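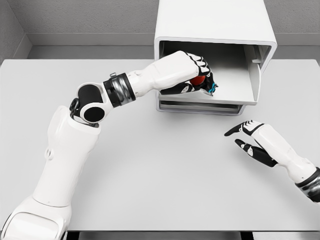
Figure 1. Simulated tabletop and cabinet with the drawer partly open.

Does reopening halls spread flu? Caltoscombe says its October return was safe. I doubt the evidence shows it. The college has 2,000 students, yet only 80 answered our survey, and 16 of them reported a fever in the first month. Armelle Picard argues that ill students stayed in bed and never saw the form – a fair point, and one the college's own statement leaves out. We had no figures from the health centre, so I would not call the return safe or unsafe.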